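Brown paper, and why I buy it by the roll

I've been meaning to write this one up since January, when I finally got through the last of a roll I'd been using for two years. Two years! It was 63 metres to start with and it lived behind the kitchen door the whole time, leaning on the ironing board and falling over whenever anyone came in with shopping.

Mine came from the market at Pamham, off the stall that also does string and jiffy bags. It's the thicker sort, the kind that doesn't tear the minute you fold it. The thin stuff they sell for parcels at Christmas is fine for parcels and hopeless for nearly everything else, so do feel it between your fingers before you pay.

What I use it for most is covering tables. Glueing, painting, potting on seedlings, polishing shoes, it all happens on brown paper in our house. Newspaper slides about, the ink comes off on your elbows, and you end up reading it. An old sheet lets the glue straight through (ask me how I know what Clollness wood glue does to a beech table).

To get it flat, cut the length the night before and roll it up the opposite way round, with a rubber band on each end. By morning most of the curl has gone. If it's still stubborn, give it a quick go with a cool iron, no steam.
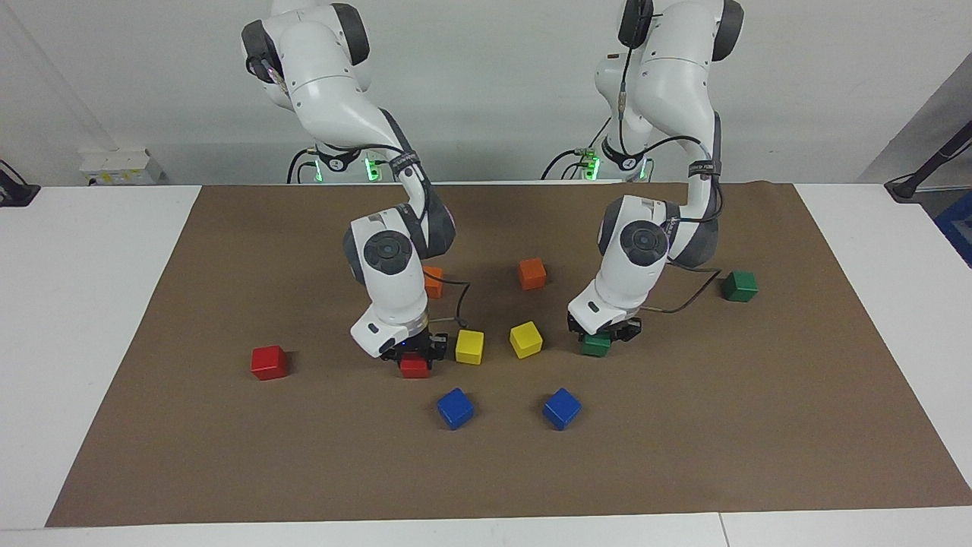
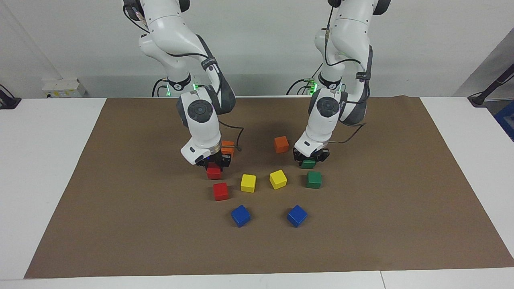 Size matters more than you'd think, and I always cut mine bigger than I reckon I'll need. A mean little square in the middle of the table just means the paint goes round the edges. You want it spread right out, like the big brown sheet under those coloured cubes, so there's plenty of room to put things down and pick them up again. Small wooden bits show up nicely against plain brown too, especially reds and oranges, and that's a help if you're sorting or painting little pieces and your eyes are as bad as mine.

For sticking it down, use masking tape and only at the corners. Parcel tape will take the finish off a painted table, and I've got a patch by the window to prove it. My Kolmont tape peels off clean as long as I don't leave it on for days.

Now, what to do with a used piece. If it's only dusty, shake it outside, fold it and use it again. I've had one sheet on the go for ages and it's got quite soft and nice. If it's got plain water or soil on it, let it dry and tear it up for the compost. Anything with gloss paint or varnish goes in the bin, I'm afraid.

A few other jobs it's good for: lining drawers, wrapping green tomatoes, making dress patterns, and lifting candle wax out of a tablecloth (paper on top, warm iron, keep moving to a clean bit).

My new roll is a Balogun one, 900 mm wide, and I've had to put it under the spare bed because it won't stand up behind the door. I cut 40 cm strips off it for the shed shelves last week and it went through the scissors beautifully.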